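Teletti Worktop Organiser and Board Set
Section 4: Setting up and arranging your worktop

Read section 3 (Assembly) before you start. The drawer unit must be fully assembled and the glue left to set overnight before anything is stored in it or on it.

4.1 Before you begin

Clear the stretch of worktop you plan to use and wipe it down with warm soapy water. Rinse, then dry with a clean cloth. Stone and marble tops should not be cleaned with vinegar, lemon or limescale remover, as these will mark the surface.

You will need:
The drawer unit
The bamboo board
Four self-adhesive feet (bag C)
A dry cloth

4.2 Placing the drawer unit

1. Turn the unit upside down on a towel and take out the drawer.
2. Peel the backing from the feet and press one on to each corner of the base. Hold each foot down while you count to 17.
3. Turn the unit the right way up and stand it at the back of the worktop, with the drawer facing you.
4. Leave a small gap between the unit and the wall tiles so that air can get behind it.
5. Slide the drawer back in. It should run to the stop without catching.

CAUTION: Do not place the unit over or next to a hob. Untreated wood will scorch.

NOTE: If the drawer sticks in damp weather, rub a plain candle along both runners. Do not use cooking oil -- it goes sticky and makes the problem worse.

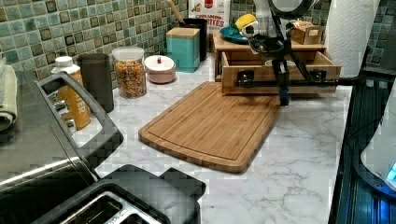 The top shelf is meant for light things you reach for often. Keep heavy items such as mixing bowls and full storage jars off it, and do not load it beyond 2000 g in total. A plate and a small open box, set towards opposite ends of the shelf, leave the middle free and keep the weight even. The drawer is shallow and takes cutlery, pegs, scoops or a small bowl. Its limit is 1000 g. Open it with one hand on top of the unit until you are used to the pull.

4.3 Placing the board

1. Wash the new board by hand and dry it straight away.
2. Oil both faces with a food-safe board oil. Leave for four hours and wipe off what has not soaked in.
3. Lay the board in front of the drawer unit with the juice groove facing up.
4. Check for rocking by pressing each corner in turn. If it rocks, put a damp cloth underneath.

The board can be laid square to the worktop or at an angle, whichever suits your cutting hand. Take the board away or push it to one side if you need to get at the drawer and the two are in each other's way.

CAUTION: Never put the board in a dishwasher or leave it to soak. Splits caused by soaking are not covered by the guarantee.

4.4 Arranging the rest of the worktop

Work from the back to the front. Jars and bottles go against the tiles, appliances go at one side, and the board stays where you have most elbow room.

1. Put the appliances in place first, as their position depends on the sockets.
2. Line up dry goods along the back edge, with the ones you use daily nearest the board.
3. Stand wooden spoons and spatulas upright in a heavy pot. A light one will tip.
4. Fold down the tops of paper bags, or empty them into jars with lids.

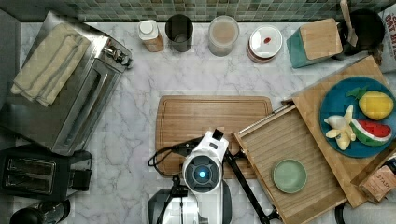
Fig. 4b. Toasters to the left, containers along the back, board in the centre.

CAUTION: Take tea towels and any other cloths off a toaster oven before switching it on, and keep them off until it has cooled. Check the instructions that came with the appliance for the clearance it needs.

NOTE: Glass jars are not supplied with this set. The Petemico jar rack (sold separately) fits along the back edge and can be used on either side of the drawer unit.

4.5 Spare parts

Replacement feet, drawer stops and runners can be ordered from Barreto Spares. Quote part 1653 for the full bag of fittings. Drawers are not sold singly -- a damaged drawer means a new inner frame as well, and fitting it is covered in section 6.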